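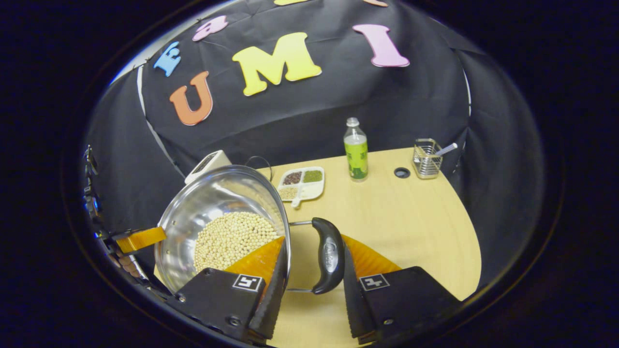 soy milk thread, going fast bc I have a bus

soybeans are in the big steel bowl. Candela's recipe says 200 g dry, soak overnight, dont skip it

1/ rinse till the water runs clear. then rinse again

2/ blend w fresh water, strain thru cloth. squeeze HARD. save the pulp for pancakes

3/ simmer low and stir the whole time, it foams up so quick

4/ pinch of salt, sugar if you wnat. fridge, three days max

tofu next, prob in February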